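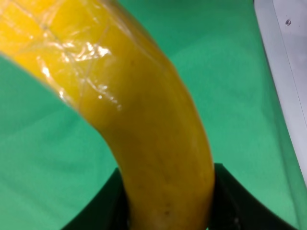 A ripe banana in cling film. The wrinkles are unavoidable.

Keeping bananas (and a few other things) from going off before you do

Everyone has a banana trick, and most of them were handed down by someone who also believed in putting butter on burns. We have tried a good many in the Daly kitchen. A few earn their keep.

Wrap the stem end. Cling film around the stems slows things down a little, and it works better if you split the bunch first and do each one by itself. Yes, it's fiddly. Press the film flat with your thumb and accept that it will look like a child's birthday present.

Hang the rest, or lay them curve side up. A banana resting on its belly all week bruises there, and that's the bit you were going to slice onto your cereal.

Keep them away from the apples. Apples gas everything in the bowl. So do avocados, though people forgive avocados.

Past saving? Peel, cut into chunks, freeze on a tray, then bag. Do not freeze them in their skins unless you enjoy chiseling. Catríona Buckley has 4 bags of chunks in her freezer at any given time and has yet to make the bread.

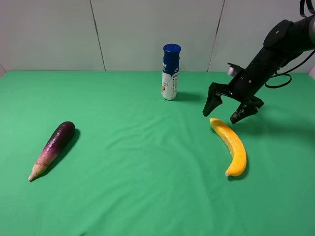 Should eggplant go in the fridge?
Only if you're keeping it more than a couple of days. It dislikes real cold and sulks into brown pits, so leave it on a cool counter out of the sun and cook it soon. If it must go in, put it in the warmest part, usually the top shelf near the front.

Don't wash eggplant until you're ready to cut it, and leave the cap on until then too. The long thin kind goes soft sooner than the fat kind, so buy it the day you mean to eat it. Salting is optional. My mother salted hers for an hour with a brick on top, and I have never been able to taste the brick.

Reusing film is a matter of conscience. I'll reuse a piece that has only met a banana skin – never one that has met onion. 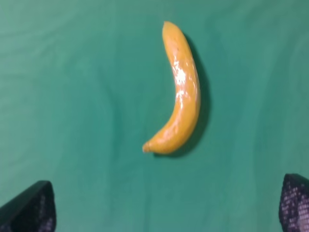 Idska, 29th October

A reader, Colm Ó Súilleabháin, writes that he keeps his bananas in the fridge and his family won't speak to him. They should. Once a banana is ripe the fridge holds it nicely for several days. The skin goes a nasty brown and the inside stays fine. Put them in green, though, and they may never ripen properly, even after you take them out and apologize. Let them turn yellow on the counter first, then move them to the crisper.

Next up: getting the smell out of lunchbox lids.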